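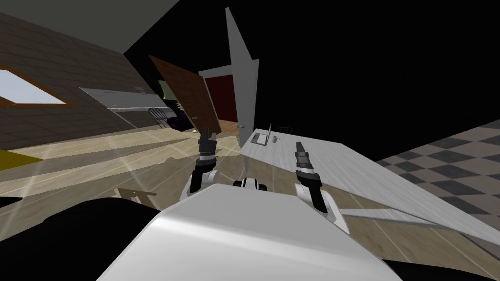 News > Press > Tuvard

Tuvard opens second paint workshop in Diltside

Diltside, 21st May. The paint maker Tuvard has opened its second workshop, in the old Moschos bakery. It has 1,280 square feet and will mix wall colors for small orders.
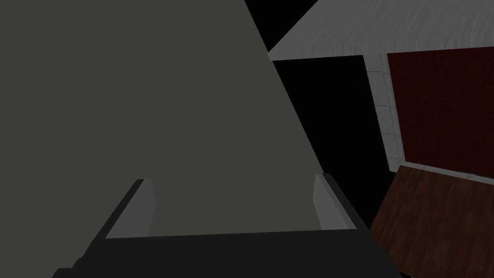
Lunder, the new line, has more than 180 colors. "People ask us for quiet colors," said the manager, Lefteris Raptis. A flat gray-green without shine, as on the big plain surface here, is in the line also.

Recent items
Tuvard price list for November
How to store open paint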